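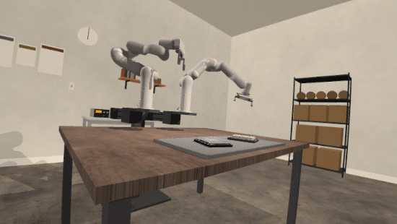 What Is a Will?
A law explainer for readers aged 8 and over

A will is a written document. It says who should receive a person's belongings after that person dies. The person who makes the will is called the testator. The people who receive something are called beneficiaries.

The law treats almost anything a person owns as property. A house is property, and so is a bicycle, a bank account or a box of old coins. All of a person's property, taken together, is called the estate. Debts have to be paid out of the estate before anyone receives a share.

Who carries out the will?

The testator names one or more executors. An executor is the person who does the work: finding the property, paying the bills and giving each beneficiary the correct share. An executor can also be a beneficiary.

A worked case

Pichit Sangkhawat lives in Kirnwood. He owns a small house, a piano and some savings. In October he makes a will. It says:

The piano goes to my niece.
484 pounds goes to the Toston village library.
Everything else goes to my friend Chalerm Mahawong.

The first line is a gift of one particular thing. The second is a gift of a fixed sum of money. The third covers whatever is left, and lawyers call this part the residue. If Pichit buys a boat next year and does not change his will, the boat will be part of the residue, so it will go to Chalerm.

Suppose Pichit sells the piano before he dies. The gift of the piano then fails. His niece does not receive a different piano, and she does not receive the money from the sale unless the will says so.

What makes a will valid?

In England and Wales a will normally has to follow these rules:

The testator must be 18 or older.
It must be in writing.
The testator must sign it, or ask somebody to sign it for them while they are present.
Two witnesses must be present together when the testator signs, and then each of them must sign too.
The testator must understand what they are doing.

A witness should not be a beneficiary. The will can still be valid if this rule is broken, but the witness will usually lose their gift. The same applies if the gift is to the witness's husband, wife or civil partner.

Can a will be changed?

Yes, at any time while the testator is alive and able to understand the change. A small change can be made in a separate document called a codicil – it must be signed and witnessed in the same way as a will. For a large change, it is usual to make a new will. Crossing out words with a pen after signing is not a safe method.

What if there is no will?

A person who dies without a will is said to die intestate. The law then supplies a list of relatives, in a fixed order. A husband, wife or civil partner comes first, and children come next. Friends are not on the list. Without his will, Chalerm would receive nothing from Pichit's estate under these rules.

Words to know

Beneficiary – a person or group that receives something from a will
Codicil – a document that changes part of a will
Estate – everything a person owns, taken together
Executor – a person who carries out a will
Intestate – without a valid will
Residue – what is left after debts and other gifts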